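Dreda 手持夹爪 双手套装(采购说明)

先说价钱,省得各位翻到页尾再叹气:一套两只,左右手各一,629 美元。单只不卖,问过的人很多,答复一直很稳定。

套装包括:
手持夹爪 2 只
连接线 2 根
Plukley 标定软件授权,一年期

不包括:电脑、桌子、操作员的耐心。

续费另计,每月 49 美元。财务同事通常在第二年才发现这一行,所以我们把它写在这里,字号和别处一样大。

常有客户问,预算 3000 美元能不能把整个工位搭起来。能,前提是桌子用现成的,而且别让 Iraís Ponce 去挑椅子。她上次给 Broltbridge 仓库做预算,椅子比夹爪贵。
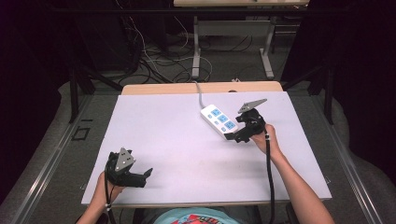 做预算时,夹爪本身最好算,难算的是零碎。线缆、轨道、立柱、遮光帘,报价单上每样都不起眼,加起来就很起眼了。桌面也要留出余量:白板上只放一个插排,两只夹爪分在左下和右上,中间空着一大片,看着奢侈,等两只手要凑到一起干活时就不嫌大了。线从夹爪下方顺着手臂往下走,订线时请按操作员的身高量,别按桌子的高度量。Boutros 那边量的是桌子,后来又订了一批。

现货,11月前下单按现价。批量报价请联系 Socorro Carhuamaca,她回邮件很快,打折很慢。

页面更新:2025年4月1日(价格是认真的)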